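Bilska puts hand-taught robots on trial at Dreltdale, and asks buyers to keep their doubts

Dreltdale, 3/4/21 — Bilska has begun a trial at its Dreltdale workshop to find out how much a two-armed robot can learn from being shown a job by remote control, and how much of what has been promised for the method stands up.

The trial covers 4 table-top tasks. For each one, an operator steers the arms and hands from a separate station while the robot's own cameras and joint readings are recorded. The company plans to collect 3000 demonstrations by September. It makes no forecast of what the robot will be able to do on its own by then.
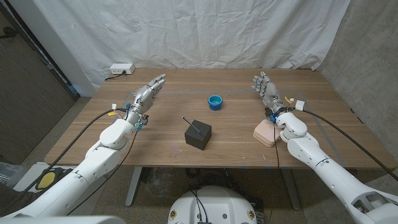 Both arms at the Dreltdale table, with a black block and stick, a small blue cup and a pale pink pad.

Bilska has sold automation for long enough to have heard "just show it once" many times, and has yet to see it hold true on a customer's floor. A person guiding a robot hand gets no proper feel for what the fingers are touching. Operators tire, they pick up odd habits, and the robot is liable to copy those along with the useful parts. A demonstration that looks tidy on screen may teach very little.

In a first round of 300 demonstrations, Bilska's own reviewers kept 69 per cent. The rest were set aside for slow starts, needless movements or gaps in the recording. The company regards that figure as a warning about cost — every discarded attempt still takes up an operator's time — and will publish it alongside any later success rate.

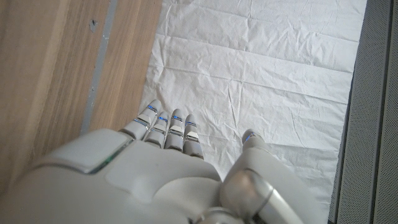 Right hand over the white sheet, seen from the wrist camera.

Checking is being done by Çınar, which had no part in designing the tasks. It will choose the test layouts and keep them from the operators until recording has ended. Bostell is supplying the remote control software and has agreed that failed runs will be counted.

Bilska will not take orders on the strength of this work. Firms thinking of buying a robot taught in this way are advised to ask how many demonstrations were thrown out, who judged the results, and whether the objects were moved between teaching and testing.

Results for all four tasks will be released together, including any the robot cannot manage.

Notes to editors

Bilska builds and services handling equipment for small manufacturers. The trial is paid for by the company. Visits to the Dreltdale workshop can be arranged through the Bilska press office.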